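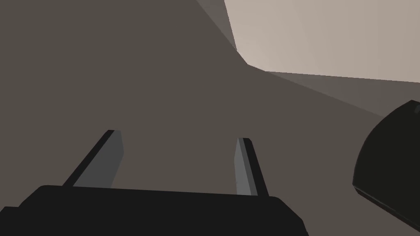
Is the Semov practice simulator worth paying for?

Posted by Perla Serrano

I've been on the free trial of Semov since August, the one with the two-finger gripper and the wrist view. The paid version adds 6 extra scenes and, according to the sales page, "rich environments". My trial scene is mostly brown-grey. Does it get richer, or is that the richness? I want to learn to line up a grasp before I'm let near the arm at work.

Gyu-bin Kwon

Depends what you're after. It won't win prizes for looks – plain blocks, flat shading, fingers with no pads on them – but lining up from the wrist view is a skill and you can practise it on any shade of brown. I paid for two months and cancelled once I'd stopped closing on thin air. The extra scenes have more to pick up. They are also brown.

Tonantzin Nava

use Allska its better

Xóchitl Sandoval

Allska wanted a new graphics card from me, so "better" has a price. One thing to check on Semov before paying: the trial doesn't save your camera settings and the paid one does. I wrote to support about it and had a reply in two days, which said to restart.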